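4.2 Participants' use of street-level imagery before travel

The second part of the study concerned what visitors to the Brollden valley did with street-level imagery in the weeks before they arrived. The imagery had been published the previous year and covers the main road, the lakeside path and the two marked routes up to the Hrubý viewpoint. A total of 53 visitors agreed to take part. Each kept a short written record of the places they looked at online, and each was interviewed once at home and once during the visit. The interviews were held in the language of the visitor's choice and were translated by Irén Gulyás and Ákos Kovács, who worked separately and then compared their versions.

The records show that most looking was practical. Visitors wished to know where a car could be left, whether a path had steps, and how far a guest house stood from the nearest shop. Places known for their scenery were opened often but viewed for a short time. Several participants said that they had closed the page on purpose on reaching the viewpoint, as they wanted to see it first with their own eyes. This agrees with the earlier account by Štefanec and Kuruc, who found the same restraint among coach passengers on the Pledar road, although their sample was smaller and older than ours.

A different pattern was found among those travelling with small children or with a relative who walked with difficulty. These participants followed the whole of a route online, in some cases more than once, and wrote down the benches and turning places. One mother reported that she had "walked it four times in the kitchen" before deciding against the upper path. In her view the decision was a good one and did not lessen the holiday. We return to this point in Section 5, where the use of imagery to rule places out is treated as a form of planning in its own right.

4.3 Indoor views of lodgings

Somia, the booking service used by the greater part of the valley's guest houses, added indoor views to its listings in January. The views are of two kinds. Some are made from photographs taken on site, and others are computer-drawn rooms which the owner fills from a stock of furniture and small objects. Participants were shown listings of both kinds and were asked what they would expect to find on arrival. Kolář has argued that visitors read a drawn room as a promise of size and layout only. Our interviews support this in part. Participants did speak first of size and layout, but many went on to judge how well the place was likely to be kept, and they based this judgement on minor things.

Figure 2. Dining table in a computer-rendered interior.

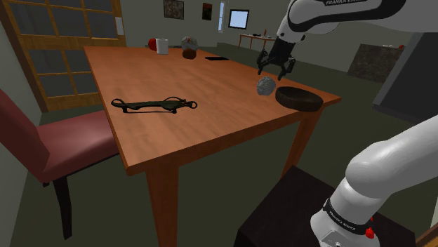

Trust in a listing was also shaped by the words placed beside the views. Where the owner had written a few plain sentences about the house, participants were more ready to accept a drawn room as fair. Where the text had been supplied by the booking service and was the same from one listing to the next, they tended to look for the house on the street-level imagery instead and to form their opinion from the outside. Three of the owners we spoke to were aware of this habit. One of them had repainted a gate on the strength of it.

It should be noted that the street-level imagery and the indoor views were not made at the same season. The valley road was recorded in late summer, with the orchards in full leaf, and participants who arrived in early spring remarked on the difference. None made a formal complaint. The records kept by the visitor office, which hold 967 written comments for the period, contain few references to online views of any kind, and those that exist mostly concern parking. The comments were last consulted on 4 May 2025, and later entries have not been included in the counts given in Section 5.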